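## 3. Materials and methods

### 3.1 Setting and participants

The study took place in two primary schools, Kollell and Priren, which lie in the same town and share a catering contractor. Both schools allow pupils to bring a packed lunch from home. At Kollell the lunches are kept on open shelves in the corridor outside each classroom. At Priren they are kept in the classroom itself, usually under the coat pegs and in two rooms next to a radiator.

Letters went to the parents of all pupils in the third and fourth years. We received 200 signed consent forms, and these families make up the sample. Children with a medical diet were not left out, but their food was recorded by a parent at home and was not handled at school. Data collection ran through May, when outdoor temperatures in the town begin to rise but the heating in both buildings is still switched on in the early morning.

### 3.2 Lunch containers

Earlier work on packed lunches has mostly treated the container as a single yes-or-no item: insulated or not. We found this too coarse during the pilot. Families use rigid boxes, soft bags, carrier bags and, in a few cases, a plastic tub loose in the school rucksack. Soft bags differ a good deal in how they open, and this affects how long the food is exposed when a child looks for one item.

We therefore sorted containers by body (rigid or soft), by shape (flat or upright) and by type of closure. Closures were coded as lid, flap, top zip or long zip. A long zip is one that continues from the top edge down the front or side, so that the bag can be opened wide. Figure 1 shows an upright soft bag with a long zip.
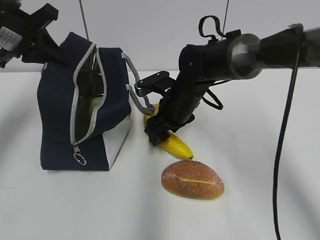

Coding was done by two members of the team working separately. Where they disagreed, the container was looked at again by both and a joint code was entered. Most disagreements concerned body type, as several containers have a stiff base and soft sides. We settled on the rule that a container counts as rigid only if all its walls keep their shape when pressed with one hand.

We did not ask families to change container during the study. If a child arrived with a different one, the new container was coded and the day's reading was assigned to it. This happened more often at Priren, where a lost property sale had been held shortly before we began.

### 3.3 Temperature readings

Each lunch was measured twice, once on arrival and once at the start of the lunch break. Readings were taken with a Hota probe thermometer, wiped with an alcohol pad between uses. The probe was placed against the surface of the item judged most likely to spoil, in this order of preference: meat or fish, egg, dairy, cooked rice or pasta. When none of these was present, the lunch was listed as low risk and no reading was made.

Room temperature was logged at shelf height throughout the morning. In classrooms with a radiator close to the storage area a second logger was added. We set 22 °C as the dividing line between cooler and warmer rooms, as the rooms fell into two fairly clear groups on either side of it.

Ice packs were noted as present or absent on arrival. We did not weigh them or test how hard they were frozen — a weakness we return to in Section 5.

*Figure 1. Upright soft lunch bag with a long zip, partly open (right-hand strap handle visible in both views).*

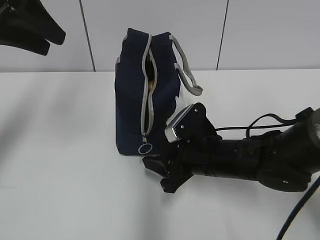 ### 3.4 Parent questionnaire

Parents filled in a short questionnaire on paper. It asked when the lunch was made, where it was kept overnight, how the container was cleaned and how old it was. A question on cost was dropped after the pilot, as few parents could remember what they had paid. The wording of the cleaning question follows the Athumani household hygiene scale, with "lunch container" put in place of "chopping board".

Cleaning proved hard to ask about. Several parents in the pilot wiped the inside on most days but washed it only at the end of term, and could not fit this into one answer. The final version has separate lines for wiping and washing.

### 3.5 Analysis

The outcome was the rise in surface temperature between the two readings. We compared container types within each school first and pooled the schools only where the direction of the difference was the same. Room group, ice pack and time of packing were entered as further variables. Confidence intervals were obtained by resampling children, not single lunches, with 1000 repeats.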